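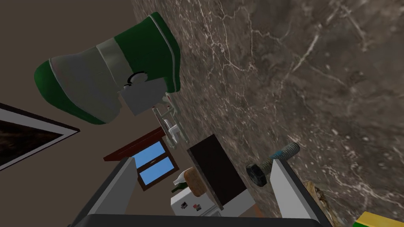 Dark brown marble with white and grey veins, and the green and white appliance.

Flurncombe Community Kitchen: Progress Report to the Stistmont Fund

16/10/2023
By Baoshan Qiu

Print this page | E-mail this page

We are now well into the second stage of the grant and I'm very happy to say the cooking classes are full! When we wrote to you in May we had one evening group and a borrowed set of pans. Now we run 2 groups, one in Flurncombe and one over in Branness, and both have people asking when the next course starts.

Each course takes 16 learners. The Flurncombe group is mostly people cooking for one, many of them recently retired, and they have taken to soup in a big way. We planned a single evening on soups and ended up doing three, with barley, split pea and a very good roasted carrot that came from one of the learners and has gone into the recipe booklet. Branness is a younger crowd, parents mainly, so the class there starts later and leans toward meals that can be made ahead and frozen.

The booklet itself is printed. We ordered 200 copies, in larger type than we first planned after a few learners told us the draft was hard to read at the stove. Every recipe fits on one page (the dumplings took some squeezing) and lists the cost per serving. Copies are at both sites and at the Flurncombe library, where they sit next to the seed packets.

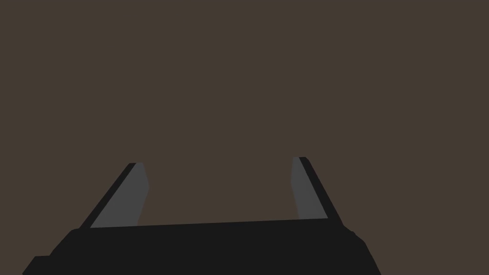 Plain dark brown, a warm and muted shade.

Spending is close to plan. Ingredients cost more than we allowed for, mostly oil and eggs, and we covered the difference by moving money from the travel line, which we had hardly touched. Knives and cutting boards have all been bought. The one item still open is the second oven for Branness. The supplier, Dai, had a long wait on the model we chose, and we have asked them to quote for a slightly smaller one. If the quote comes in lower, we would like your permission to put what is left toward a decent set of scales, as the present ones disagree with each other by quite a bit.

Attendance has been better than I dared hope. We set out to reach 100 learners by the end of the grant and I now expect to pass that during the spring course. A few people dropped out of the first Branness course when the bus times changed, so we moved the start back by half an hour and most of them came back. We should have checked the timetable earlier, and we'll do that before setting the spring dates.

The part I have enjoyed most is the bread evening. It wasn't in the original plan at all, but learners kept asking, so we tried a simple overnight dough that they could mix in class and bake at home the next morning. The e-mails that followed were a joy to read (dense loaves, flat loaves, several really beautiful ones) and we'll run it again at both sites.

For the next period we plan a short course on cooking with dried beans, a shared supper for past learners and their families, and a second printing of the booklet with the corrections people have sent in. The rice recipe on page nine needs more water than we said. Receipts and sign-in sheets will follow by mail.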